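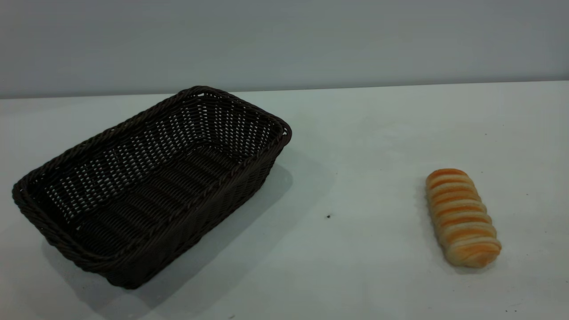 How often does a bench-top pick-and-place cell need to have its camera position checked?

At the Sirkham laboratory the check is made at the start of every working day, and again after any contact with the camera bracket or the table. The check takes less time than the arm needs to warm up, and the two are done together.

The question was put by a member of our group during the visit of 29 May 2025 to the Zerkent handling laboratory in Sirkham. The visit was arranged through the Gistance program, which places staff from smaller food packers in contact with sites that already run automated cells. Our host was Carla Chidiac, who is responsible for the upkeep of the three test cells on the ground floor. We spent most of the afternoon at the second of these, where single bakery items are moved from a white table into a woven basket.

Setup of the cell

The cell consists of one table, one arm, a fixed camera and a controller cabinet placed behind the wall panel. The table has a matte finish. An earlier top had a gloss coating, and reflections from the overhead lights were being read as edges of the product. The replacement was fitted in April and the lights were moved farther apart at the same time.

The basket is dark, and the product is a glazed roll of a golden-orange color. Ms. Chidiac explained that the contrast with the table is helpful but brings its own difficulty. If the exposure is set for the table, detail inside the basket is lost. If it is set for the basket, the pale parts of the roll begin to merge with the surface. The laboratory has settled on a value between the two and keeps it locked. Staff may not adjust it without an entry in the cell log.

The angle of the basket is changed between runs. The controller must find the rim each time and work out where the opening lies. An open weave makes this harder than a solid tray would, as light coming through the gaps can be taken for part of the background. A filter in the vision software closes these small gaps before the outline is drawn.

Daily and periodic care

Naveed Gilani, the technician on duty, took us through the morning routine. The finger pads are wiped with a damp cloth and inspected for cuts. The table is wiped next. Small specks are tolerated, and the software ignores any mark below a set size, but smudges tend to build up and are removed before they affect the image. The arm is then sent to its reference point and the camera check is run.

Finger pads are replaced every 1,000 cycles, whatever their condition. The set in use on the day of our visit stood at 661. The previous set had been taken off early, at 513, after Mr. Gilani noticed a split along one edge – the only early change recorded this year.

One repair was discussed in detail. The cell had begun to release items slightly short of the basket. The gripper was suspected first and was exchanged without result. The fault was later traced to a loose bolt under the table, which allowed the top to shift by 2 millimeters when the arm slowed down. The bolt has been replaced with a locking type, and its tightness is now part of the monthly inspection.

Points for our own site

The group agreed that the cell log deserves attention at Herrera, where changes to settings are at present passed on by word of mouth. A blank copy of the log sheet was provided and has been sent to the line supervisors. Ms. Chidiac has also offered to share the inspection list for the table and bracket once the current revision is signed off.

A second visit, covering the controller cabinet and backup of programs, has been requested.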